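Bring back the bus that comes whether you asked for it or not

Conall McGrath
January 3, 2022

Over Christmas I was told, by a telephone, that my journey was important to it. The journey in question was from Barua to Skilberg market place, to buy a pair of bootlaces and a cauliflower, and I had not thought of it as important until then. I was asked to rate it before I had made it. Then I was told that no vehicle was available and would I like to try again later.

For anyone lucky enough to live on a proper bus route, I should explain how we came to this. Barua used to have the 15, which went through the village on its way to Skilberg and came back again when it had finished. It was an ugly bus with a smell of wet dog even in dry summers, and it left from outside the chapel at times which were printed on a piece of paper behind a piece of plastic. You could stand and read the times while you waited. Then the bus came, or it was late and you complained to whoever was standing next to you, and then it came.

Last spring the 15 was taken off and replaced with Prinex. Prinex is an app, and also a fleet of small lilac minibuses, though I have seen the app far more often. The idea is that the bus no longer trundles round empty lanes burning diesel for no one's benefit. It goes where it is wanted, when it is wanted, and a clever piece of software somewhere works out the best way of picking everybody up. You tell it where you are and where you would like to be. It has a think. It offers you a pick-up in a window of 30 minutes at a "virtual stop", which in my case is a gateway on the bend past the quarry, with nettles in it.

I have tried to be fair about this. I am not against new things and I own several. There are people it suits very well, and I have met one of them: a nurse up on the Werura road who never had any bus at all and now gets one to her early shift most mornings. She is quite right to be pleased and I would be ashamed to take it off her. If Prinex had been laid on for the farms and the hill roads, on top of what was there already, I'd have written a warm and rather dull piece in its favour.

But it was laid on instead. That was the trick of it, and it is being played in a lot of places besides ours. The word they use is "demand-responsive", and it has always puzzled me, as I had supposed that the people standing outside the chapel every morning with their bags were a sort of demand. They had been demanding for years. They did it on foot and in all weathers.

What went with the 15 was something I hadn't known I was using, and I've been trying since to put a name to it. The nearest I can get is that a timetable lets you not decide. I never used to plan a trip to Skilberg. I would be finishing my tea, and notice it was twenty past, and think, well, there's the bus. Half the useful things I have done in my life were done because there was the bus. I had my eyes tested because there was the bus. I went to my cousin's second wedding, having sworn I wouldn't, because it was a bright morning and there it was at the end of the road with its door open.

With Prinex you must want to go somewhere, and you must want it the day before. By teatime on the eve of a cauliflower I have to know that I shall be in a cauliflower mood, and at what hour, and when I'll have had enough of Skilberg and wish to be fetched home. I don't know these things. I'm not sure a person ought to. The company's advice is to book early "to avoid disappointment", and I do see that if I book a return from Skilberg before I've set out, any disappointment I then meet with will be Skilberg's.

Coming home is where it really falls down. You can be fifteen minutes late for an old-fashioned bus and curse yourself and wait for the next one. If you are late for a lilac minibus it marks you down as a no-show, and after a few of those it stops offering you anything for a while, like an aunt. My neighbour was kept so long at the surgery in November that she missed her slot, and her taxi home cost more than the week's shopping she had under her arm. When she rang to explain, she was directed to the help section of the app. She hasn't got the app. She books by telephone, on a line that is open in office hours and plays a pan-pipe tune I now know well enough to hum.

The answer to all this, when you get one, is money. The 15 ran with empty seats and empty seats are waste. I've heard this said by quite intelligent people, some of them in the county offices, where I noticed a number of empty chairs. We don't say it of the street lights, that they're shining on nobody at three in the morning and should be made to come on by request. We don't say it of the fire engine. A good part of what makes a service any use is the bit that is lying about unused when you happen to need it. And the seats on the 15 were empty mainly in the middle of the day and on the way back out from Skilberg in the morning, which is what you'd expect, given that the people had all just gone in.

Nor am I persuaded that the new way is cheap. The county is putting 70 pounds a head into it, by the figure read out at the last public meeting, though it was never made clear to the back of the hall whether that meant each passenger, each resident or each year, and by the time the microphone had got round to us the hall was booked for badminton. What I can say is that a lilac minibus holding me, a driver and a folded wheelchair ramp came out from Werura, picked me up from the nettles, took me to Skilberg by way of a hamlet where it had been told someone was waiting, found no one waiting, and drove on. I enjoyed the hamlet. I wouldn't call it efficient.

Then there is the talk, which I miss more than I'd have guessed. A bus with a dozen people on it who take it every week is a kind of room. You learned on the 15 who was out of hospital and whose roof had gone. I once heard the whole plot of a divorce between the quarry and the garage, in instalments, and had to change my shopping day to get the ending. The software puts you in with whoever happens to be going roughly your way at roughly your time, and never the same ones twice, and everybody looks at their telephone to see where the bus is. We are on the bus. It's the one place in the county where there is no need to look it up.

The drivers, I should say, are a decent lot and don't much care for it either. They used to know the road and the faces and now they are steered about by a voice on the dashboard that has never been down Chapel Lane in January behind a tractor. One told me he'd been sent to the same gateway three times in a morning for three different people who lived in the same terrace. He'd suggested that they might all come out at once. He was told this couldn't be done in the current version.

That remark has stayed with me. Three people from the same place, wanting to go to the same town on the same morning, and what the driver was groping towards, with his modest suggestion, was a bus. Give it a few more versions and I expect they'll get there. Some bright spark will notice from the data that there's a cluster of bookings from Barua a bit after nine. They'll propose a fixed departure to catch them. Somebody will see the sense in always using the same stop, and putting up a shelter, and it'll be launched with balloons, and I shall be asked to rate it.

I would like us to skip to that part. More than 1,000 of us signed the petition in the autumn, and it was received with thanks and has been sitting in Werura ever since, under consultation. The consultation closes at the end of January. You can respond online, or by post if you ask for the form, and you can ask for the form online. I've put down that I want the 15 back, with the old times, stopping at the chapel, and that the lilac minibuses should be kept on for the hill farms and the nurse. There was a box underneath for "any further journeys you would make if the service met your needs". I left it empty. I've no idea what journeys I'd make. I would have to be finishing my tea and see what time it was.

I did get the cauliflower in the end. A man from the garage was going in for a tyre and had room in the van. The bootlaces they were out of.

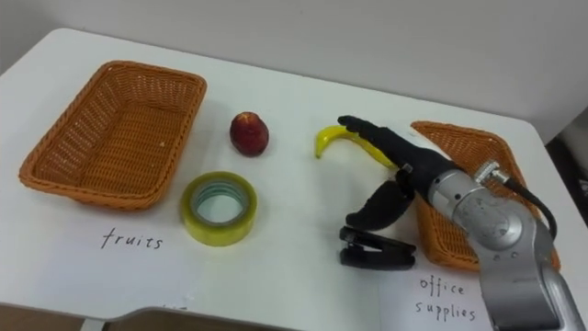

Woven baskets on a white table, with a handwritten "fruits" label.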